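What the packing table teaches

By Begoña Iglesias
2023-10-04

I have worked for nine years in the packing department of Garrido, a company that sends household goods to small shops and to private customers. In June our management decided to bring two-armed robot stations into our work, with software from a supplier called Drutberg. Since then I have been asked many times, mostly by people who do not work with their hands, if I am afraid. My answer is always too long for the coffee machine, so I try to write it properly.

First I should say what packing is, since many people think it is the simplest job in the building. You take a thing, you wrap it, you put it in a box, you close the box. In one sentence it is simple. But the wrapping has no shape of its own. It folds over itself, it sticks to your sleeve, it slides away from the object at the moment when you turn it. A packer with some experience does not look at the plastic at all. She feels with the side of her hand how much is left, and she pushes the air out before she folds. I could not explain this to anybody until I had to explain it to an engineer.
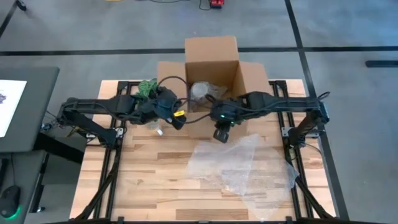

My colleague Telmo Casado was the first of us to spend full days with the engineers. He came back to the lunch table with a strange complaint. He was not tired in the arms, as we all are on a normal day. He was tired of being asked why. Why do you turn the item before the second fold? Why do you hold the flap with the little finger? He has packed for longer than I have, and he told us he had to watch his own hands like the hands of a stranger.

I believe this is the first real change that automation brings, and it comes before any job is lost or saved. The knowledge that was in our hands becomes a subject of meetings. Somebody writes it down, and the paper belongs to the company. When Telmo taught me the work, he gave me something and I owed him something in return. I brought him oranges from my mother's garden for a whole winter. When he teaches the people from Drutberg, who owes him? His salary in those weeks was the same as in the others. I asked for this to be corrected, and I still ask.

I do not want to be unfair to the engineers. Trinidad Paredes, who leads the work on their side, is patient and she listens. She once spent a whole morning packing beside us, quite badly, and she was the first to laugh about it. She also told us plainly that soft materials are a difficult thing for a machine, and that a job with rigid parts would have been easier for her. I respected that she said this in front of our manager, who I think had hoped for a shorter calendar.

There is an opinion, common in our union, that we should refuse to show anything. I understand it, but I do not share it. I had a cousin at Edanell, where the sorting line was automated before I started here. Workers there refused to take part, and the machines arrived anyway, planned by persons who had never stood at that line. The stations were too high. The bins were on the wrong side for anyone who had to step in when something fell. My cousin had two operations on her shoulder. Nobody can prove to me that it came from those bins, and I cannot prove that it did, but I think about it.

So I prefer to be in the room. To be in the room is also not enough. Encarnación Zabala, our union representative, has put in writing what we want. We want paid hours for teaching, at a higher rate. We want a packer to have a vote when a station is placed on our floor, and we want training for the new tasks offered first to the people whose old tasks become fewer. She collected 844 signatures across all the sites of the company, almost everyone who works in packing and shipping. The management answered that it was "taking note." I have learned that this expression has a meaning close to silence.

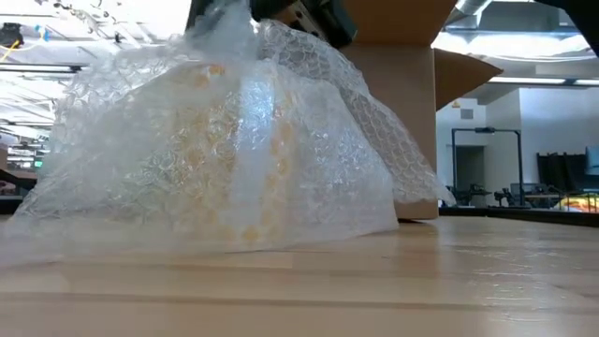
Will the machines make the work lighter for those who stay?

They can, if the company lets them take the parts that hurt us. In our department the hardest thing is the repetition, the same turn of the wrist through the whole shift. If a station takes half of the identical orders and I keep the irregular ones, my wrist will thank me. If the station takes half of the orders and I am given double of the rest, I have gained nothing, and the figures upstairs will look excellent.

This choice is not a technical one. Tipene McKinnon, who manages our floor, said to me that "the system will find its balance." I like him, he is a fair person with the shifts, but a system does not find anything. He will decide it, or someone above him will, and I would like that person to sign the decision with a name.

There is also the question of the young ones. I learned to pack on easy orders, tea towels and plastic bowls from Tunow, where a mistake cost very little. Those are the orders everybody wants to automate first. A new colleague would then begin directly with the glass lamps, and she would break some, and somebody would say that she is not suitable for the work. I have asked that part of the easy orders stay with the beginners. It was the only one of my requests that surprised the management, and the only one they have promised to discuss again before Christmas.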